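Shared Study Tables at Trumthorpe Library — Term Project Report
Märta Aasen
May 22, 2026

Question was simple. Do people leave a shared table sooner when it gets noisy, or do they just put headphones in and stay? My guess going in was they leave.

Method: paper survey plus sitting there with a notebook. Handed out 200 surveys, got most back, threw out the ones with only page one filled in. Also did 40 short interviews, mostly by the stairs. Noise readings off the Stelto meter we borrowed from the physics room — it drifts a bit, so treat those as rough.
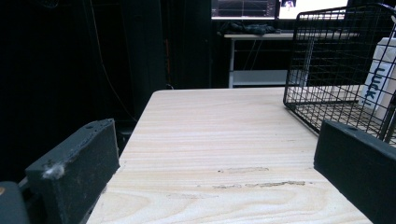 5 min read

Results. Noise mattered less than I thought. Outlets mattered way more. People at tables near an outlet stayed longer even when the group next to them was loud, and several said they'd picked thier seat before noticing the noise at all. Second thing was table size. Nobody likes sitting across from a stranger at the small ones, bags go on the other chair, so a table for four ends up holding two.

December was a mess because of finals. Left those days out of the main chart, they're in the appendix.

Problems: I only went in afternoons. Should of done mornings too. Question 5 was worded badly and half the people read it as asking about the cafe.

Next step — ask Halvorsen hall if I can run the same survey there, their tables are all long ones.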